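When I asked Thoa Tiêu if I could look inside her bag, she laughed for a good ten seconds before she said yes. "You should have warned me, I would have thrown out the receipts!"

Thoa has been a home visit nurse for 16 years, and if you've ever ridden along on one of her mornings you know the bag goes everywhere. On the passenger seat, on kitchen counters, on the end of a stranger's bed. I wanted to know what's in it and how it gets packed, so we sat down with two coffees (hers went cold, she talks with both hands) and started from the beginning.

Her first bag was a hard case. "It was awful. I looked like I'd come to fix the boiler. And it banged on every door frame in the Cao building, and those people are trying to sleep." She switched to soft fabric with a strap after her second winter and says she'll never go back. It doesn't hold its shape when it's empty, and she's fine with that. It goes in the wash.

What about packing? I figured there'd be a chart. There isn't one, although Ánh Chu, who trained her, was apparently very strict. "Ánh had me do it with my eyes closed. Stethoscope on top, always on top. Small things in a pouch. Paper down the side where it won't bend. Then she'd tip the whole thing out and say, again!"

Thoa still tips hers out, every evening, on whatever flat surface is free. She says it takes her 8 minutes if her phone doesn't ring. Anything single-use gets checked for its date, and bottles get their caps tightened before they go anywhere near the notebook. That last one she learned the hard way, on a shift in September, with 38 pages of visit notes and a bottle of something brown. "I had to copy out almost everything. My handwriting was bad before. You should see it when I'm angry."

I asked if she'd ever go fully digital. She made a face. She does her official charting on the tablet like the rest of us, but the little booklet is for the other stuff: which stairs are steep, whose dog is friendly, who likes the radio left on when you go. 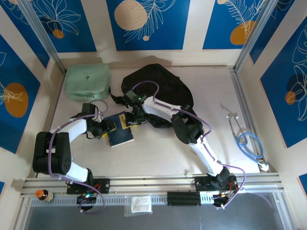 Home Visits Team, Skullum Community Nursing

The zippered pouch is the thing new people ask me about most, so I asked her too. Does it matter what kind? "Get a color you can find in the dark," she said. "Mint green, yellow, I don't care. Black pouch in a black bag, good luck to you." Phúc Trương, who was pretending not to listen at the next desk, held up his own black pouch and put it away again.

And the tubing on the stethoscope? She likes it coiled in loose loops, never folded and never jammed under the heavy stuff. She's had hers long enough that she gets grumpy when people borrow it.

Before I let her go I asked what she'd leave out if she had to lose one thing. She thought about it for so long that I started packing up my own notes. "The snacks," she said finally. "No, wait. Not the snacks. Ask me tomorrow."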